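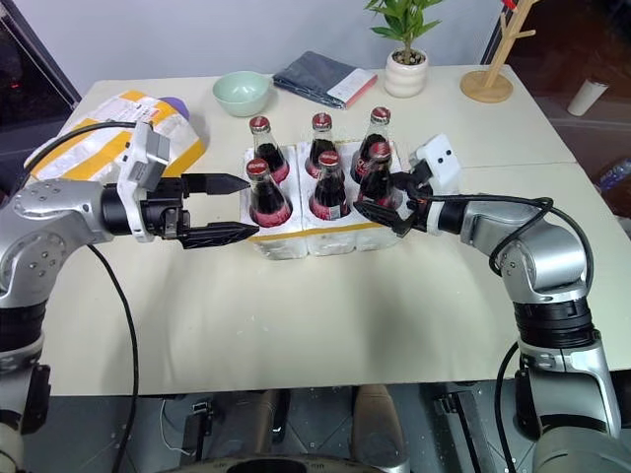
Bonska Movie Gossip Set, readme

Hi, and thanks for downloading! This is my collection of short news items about movie casting, on-set fights, delayed releases and so on, all taken from the Drastdale entertainment pages with the editor's okay. I started it because I wanted to know how often a "confirmed" role really ends up on screen, and then it kind of ate my August.

There were 3000 items to begin with. After I threw out the repeats, 2823 were left, and 643 of those have a follow-up story linked to them (look for the column called later_id). 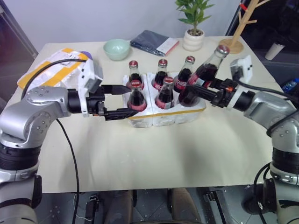

Alcides Restrepo wrote in that the "rumor" tag is too wide, and that a star being spotted at a producer's office shouldn't sit in the same pile as a signed contract that leaked. Fair point! The new version splits it into sighting, leak and denial. Denials are my favorites – they tend to be longer than the story they deny.

Names of actors are spelled the way the paper spelled them that day, so one person can show up three ways. Consuelo Escobar made a lookup table for the worst ones, and it's in the folder called Cusi.
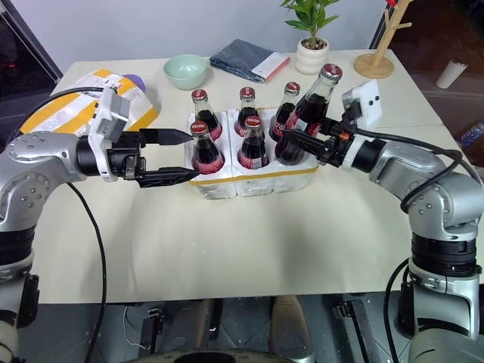
Dates come from the page header and not from the story, so a piece about last night's premiere will look a day late. I fixed 200 by hand and then gave up.
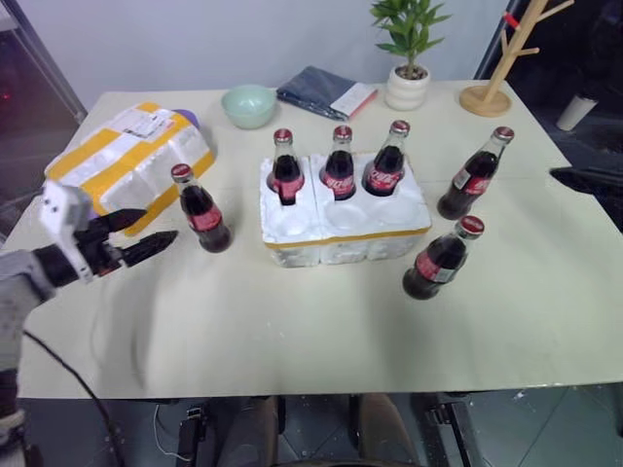 Product placement stories have their own tag, placement, and I'm pickier about it than I used to be. The brand has to be named in the text. A glass cola bottle with a red label and a red cap, like the ones on the table, says plenty to anybody looking at a film still, but the tagger only reads words, so "sipping a soda" doesn't count. Wurkik users, load the file as UTF-8 or the accents go funny.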